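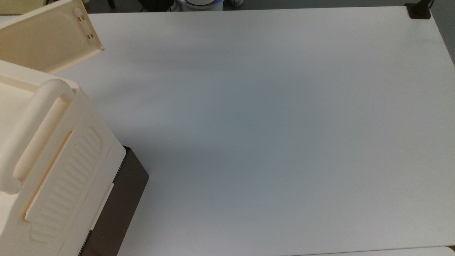
Récipient en plastique crème à poignée moulée, posé sur un socle brun foncé.

Corpus Ulham – Consignes de tri et libellés d'emballages ménagers

Fiche de données, version 3

Présentation

Le corpus Ulham rassemble des consignes de tri rédigées en français par des collectivités à l'intention de leurs habitants. Il porte sur les emballages ménagers, les papiers et les déchets acceptés en déchèterie. Chaque consigne est associée au nom courant de l'objet concerné, à la filière indiquée et à la commune qui a publié le texte. La présente version remplace les précédentes, qui ne sont plus diffusées.

Contenu

Le corpus couvre 67 communes et intercommunalités. Les textes sont répartis en 8 catégories de matières : plastique rigide, film plastique, verre, acier, aluminium, papier, carton, matières composites. Une consigne peut relever de plusieurs catégories lorsque l'objet comporte des éléments à séparer, par exemple un flacon et sa pompe.

Les fichiers sont fournis au format CSV, encodés en UTF-8, avec le point-virgule comme séparateur. Les champs sont les suivants :

id – identifiant stable de la consigne
objet – désignation telle qu'elle figure dans le document d'origine
objet_norm – désignation normalisée, au singulier et sans marque
matiere – catégorie de matière
filiere – bac, point d'apport, déchèterie ou reprise en magasin
texte – consigne intégrale
commune – nom de la collectivité
annee – année de publication, lorsqu'elle est connue

Collecte et traitement

Les textes proviennent de guides, de calendriers de collecte et de pages d'information accessibles au public. Les documents imprimés ont été numérisés puis relus intégralement. Les coquilles manifestes ont été corrigées dans le champ texte ; les tournures locales ont été conservées, y compris lorsqu'elles s'écartent de l'usage général.

La normalisation des désignations a été réalisée avec l'outil Zestov. Les termes « bidon », « jerrican » et « cubitainer » font l'objet d'entrées distinctes, les collectivités ne leur appliquant pas toujours la même règle. Les consignes relatives aux bouchons et aux couvercles sont rattachées à l'objet principal, sauf mention contraire dans le texte source.

Annotation

Chaque consigne a été annotée par deux personnes travaillant séparément. Les désaccords ont été soumis à une troisième lecture. Le guide d'annotation, qui compte 10 pages, est joint à l'archive sous le nom guide_annotation.pdf.

Limites connues

Les règles de tri évoluent et diffèrent d'un territoire à l'autre. Le corpus ne saurait se substituer aux indications de la collectivité compétente. Les communes rurales y sont moins représentées que les agglomérations. Le champ annee est vide pour une partie des documents anciens – ces entrées doivent être écartées de toute étude chronologique.

Les consignes issues du lot Droltby ne comportent pas de champ filiere. Ce champ sera complété dans une version ultérieure.

Conditions d'utilisation

Le corpus est mis à disposition à des fins d'étude et d'enseignement. Toute publication qui s'appuie sur ces données doit mentionner le nom du corpus et le numéro de version. La redistribution de fichiers modifiés est permise à condition que les modifications soient signalées.

Les erreurs peuvent être signalées au moyen du formulaire joint à l'archive, en précisant l'identifiant de la consigne.

Dernière mise à jour : 7 janvier 2019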